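Two weeks into the MBA and I'm having a blast

Our first case was Clarneo, a family-run logistics firm, and I could have argued about it all night (we nearly did!). My study group is Ida, Petrică and me, and we already disagree on everything.

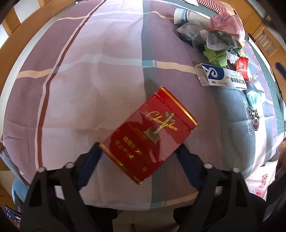

What's next

Accounting quiz on Sat 16 September, then 35 pages on pricing. Career fair sign-ups open in November and I already want to talk to every consulting firm there!

Yatziri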